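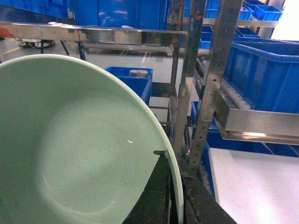

The green bowl, specks and all

Little dark specks inside a glazed bowl -- can I get them off?

pidis_potter
I've got a big pale green bowl, mint I suppose you'd call it, broad and shallow with a thin paler rim. My aunt left it to me along with a box of odds and ends from her house in Mastthorpe, and I'd love to use it for salads when everyone comes over in July. There are a few small dark specks on the inside and I can't tell whether they're dirt or part of the glaze. I've had one go with washing-up liquid and a sponge and then lost my nerve, as I don't want to take the shine off. Is there anything gentle I can try? And would you eat out of it?

Puspita Ginting
Lovely colour! Run a fingernail over one of the specks first. If you can feel a bump it's probably something stuck on, and if it's completely smooth it's more likely in the glaze and you can stop worrying about shifting it. For stuck-on bits I make a paste of bicarb and water, leave it on for 40 minutes and rub with a soft cloth -- no scourers, please. If you feel a tiny pit instead, I'd keep it for fruit with skins on and not put dressing in it. Same goes if you don't know who made it or how old it is, old glazes can have lead in them and you can buy test kits for that. Have a look underneath for a maker's mark too.

Fornside Jo
I had one with specks and just used it for years, never got them off. Don't put it in the dishwasher though, mine went all dull.

bukhari_k
Bicarb, yes. Lemon juice didn't do a thing for mine.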